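Zatilex Two-Arm Teaching Kit: Review After Three Months
By Ingeborg Strebel
Posted 01/04/2019
Filed under: Reviews, Teleoperation

The Zatilex kit is a pair of hand-held leader arms that you move yourself, plus the mounts, wrist cameras and software needed to make two follower arms copy you. You do the task, the followers do it along with you, and the software records joint positions and video from every camera. I bought mine with my own money and have used it most working days. I run it on two arms I already had, bolted to a rail beside a white countertop.

Setup took me one long afternoon. The mechanical part is easy. The leader arms clamp to any desk edge and the clamps hold well. The cabling is less pleasant. Each follower needs its own power and data run, and the cables supplied are a little short if your computer sits on the floor. I replaced two of them with longer ones on the first day.

Calibration is done by putting each leader arm in a folded pose, pressing a button, and doing the same with its follower. The manual says to do this once. I do it every morning, having lost a day of recordings in December to a wrist joint that was off by 10 degrees. The software did not warn me. It should compare the two arms at startup and refuse to record if they disagree.

The first task I taught was dishes. I wanted a rack, plates, cups and bowls, things with different shapes that have to end up standing in particular places. A plate is a good test of any teleoperation setup. You have to pinch it by the rim, turn it upright and bring it down between wires you can hardly see from where you are sitting.
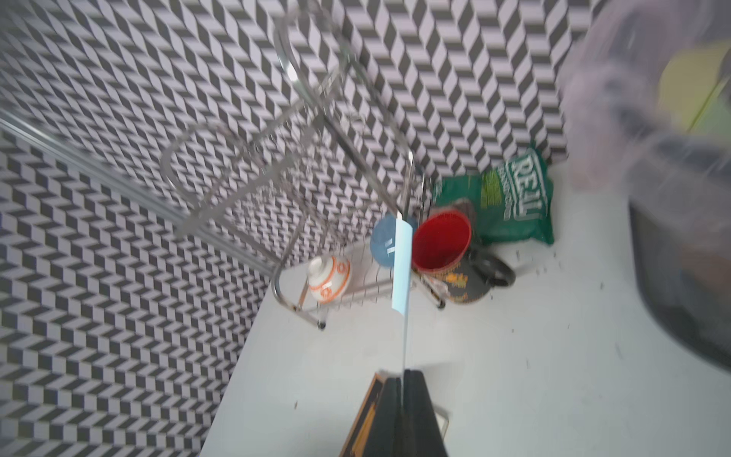
The leader arms are light enough that I can work for an hour before my shoulders complain. Friction is low and even across the joints, except at the base, where there is a slight stickiness when you start a slow turn. You learn to start the turn a bit early. Delay between my hand and the follower is small enough that I stopped thinking about it after the second day.

What I do think about is force. There is no feedback of any kind. If the follower is pushing a plate against a wire, the leader feels the same as it does in open air, and you have to read the contact from the video. The wrist view helps a lot here. With the overhead view alone I misjudged depth constantly. With the wrist view beside it on the screen, my failed attempts dropped to a level I could live with. If you are choosing between the one-camera and the full camera package, get the full one.

The triggers deserve a mention of their own. Each leader has a finger loop that opens and closes the gripper, and it is the best part of the kit. Travel is long and smooth. Small movements at the closed end of the range give fine control over how hard you squeeze, within the limits of having no feedback. The loops come in one size. Mine fit. My colleague Mirko Sorrentino has much larger hands and had to file his out.

After the dishes I moved on to tasks that need both arms at once, and for this I used paperbacks. Opening a cover is harder than it sounds with two-finger grippers. One finger has to get under the edge and push the cover up while the other arm waits close by, ready to take over. The paper bends in a slightly different way each time, so you can't repeat the same motion and expect the same result.

I recorded 200 book demonstrations and kept most of them. Working both leaders together takes practice. For the first week my idle hand drifted whenever I concentrated on the busy one, and the drift went straight into the data. Zatilex sells a foot pedal that freezes one arm. I think it belongs in the box.
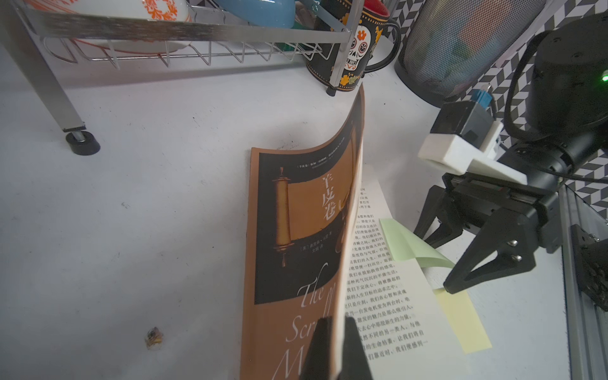 Two-arm book task: one gripper under the curled cover, the second open just above the green sticky note.

The recording software is called Saltano. It is dull and it mostly works. You name a task, set a time limit, and it counts you in. At the end you keep or discard the take with one key. I have 3801 saved takes on disk across all tasks and have had 13 files that would not open, all from one version that has been fixed.

Playback is good. You can scrub through all camera views together with the joint traces underneath. Trimming is poor. You can cut the start and the end but you can't mark a section in the middle as bad, so a take with one fumble is either kept whole or thrown out. I would also like to add a note to a take after saving it.

I have tried two other systems. The Rafferty glove is quicker to learn and feels more natural, but it loses track of the thumb and I never got clean two-handed data out of it. The Zuridum setup uses a pair of joysticks. It costs less, and it is fine for picking a block up and setting it down. I would not want to put a plate in a rack with it.

Support has been decent. I wrote three times and got useful answers twice, each within two days. The third question, on the startup check, got a reply saying it had been passed along.

Good: light leader arms, excellent triggers, low delay, solid clamps, playback.
Bad: no force feedback, short cables, no startup check, weak trimming, pedal sold separately.

I would buy it again for two-arm work. For one arm and simple objects it is more than you need.

Rating: 4 out of 5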